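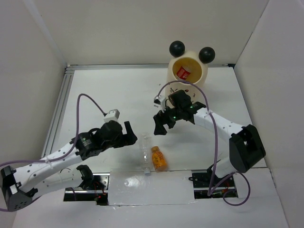

Buy the arms last, Gert Molefe told me, and then he said it again a few minutes later in case I hadn't written it down. Get the table right first, and the walls, and the cables, and work out who is going to look after it all in the second year, and only then go shopping for arms.

I wish I'd rung him before April, when we at Hekudano sat down with a pot of tea and a spreadsheet to plan our first two-armed sorting cell. We wanted something modest, a pair of small arms that could pick up bottles and drinks cans and put them where they belonged, and I'm afraid we did what everyone does, which was to spend the whole afternoon comparing arms. Reach, payload, colour (yes, really, colour!). The spreadsheet had 42 lines by teatime and more than half of them were about the same two machines.

Mutua Kashindye keeps our books, and he was the one who asked where the camera mounts were. They weren't anywhere. Nor were the cable ties, the spare fingers for the grippers, the aluminium rail, or the plain pale panels you need round the sides so that the cameras have a calm background to look at. A wrist camera is a small thing, but it wants a bracket and a long cable with enough slack to follow the arm wherever it goes, and cables that bend all day do wear out. Mutua put us down for 20 spares. I thought he was being gloomy and I have since apologised.

The extras we had forgotten came to £3,172, before anyone had so much as mentioned training. That's not a ruinous figure for a firm our size, but it is a horrid one to find after you've promised your partners a total.

Then there was the business of quotes. Clivitz offered us the whole cell on one invoice, enclosure and all, with a support contract that made my eyes water. Ntuli would sell us the parts and leave us to it with a screwdriver. We dithered for weeks and ended up somewhere in between, taking the table and panels from Ntuli and paying Flivent for two days of setting up, which I'd call the best money in the budget. Their fitter left openings in the tabletop by the arm mounts so you can get at the wiring from above, and I bless her every time a connector needs a look.

A few other things I'd pass on, in no special order. Ask how long replacement grippers take to arrive. Put aside 20 per cent for the things you haven't thought of and don't let anybody raid it for a nicer monitor. And save your empties, the clear plastic ones especially, as they are much harder for a camera to make out on a white table than a bright red can.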